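Four Wovwood Students Receive Transfer Scholarships

14/06/2023

Four students at Wovwood Community College have been awarded Kaplan Transfer Scholarships for the coming academic year, the college announced. The awards cover tuition for up to 3 semesters at any four-year public university in the state.

The recipients are Alfredo Talavera, nursing; Frøydis Kristiansen, early childhood education; Joonas Mäkelä, civil engineering; and Crisanto Lagman, accounting.

Applicants must have completed at least two full-time semesters at the college, hold a place at a four-year school, and submit an essay and two faculty recommendations. This year 13 students reached the interview round, which was held in February at the Mivel campus.

"The readers had a hard time with this group," said Ronaldo Lumbao, dean of student services. "Several of the finalists work full time and still kept their grades up. We are proud of the students who were selected, and we hope those who were not will apply again."
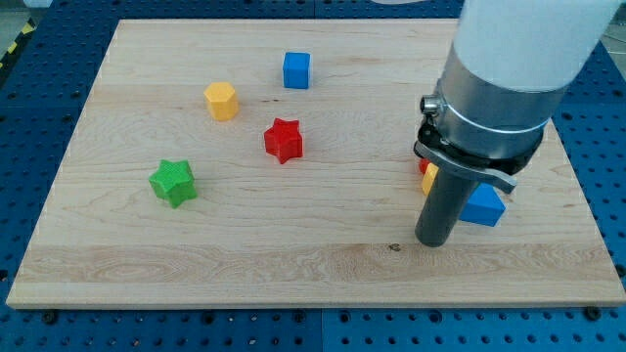 Can part-time students apply for the scholarship?

Part-time students are not eligible at present, but they may apply once they have finished two semesters at full-time status. The semesters do not have to be consecutive.

Kristiansen, who will transfer in the fall, said the award means she can give up one of her two jobs. "I was planning to take one class at a time," she said. "Now I can go full time and finish with the people I started with."

Talavera is the first student from the evening nursing track to receive the scholarship. He plans to complete a bachelor's degree and then work in rural health.

The college enrolled 1439 students this spring at its Mivel and Predar campuses. Applications for the next round open in the fall and are available from the student services office at either campus. Students can also ask their academic advisor for a copy of the form and the essay topics.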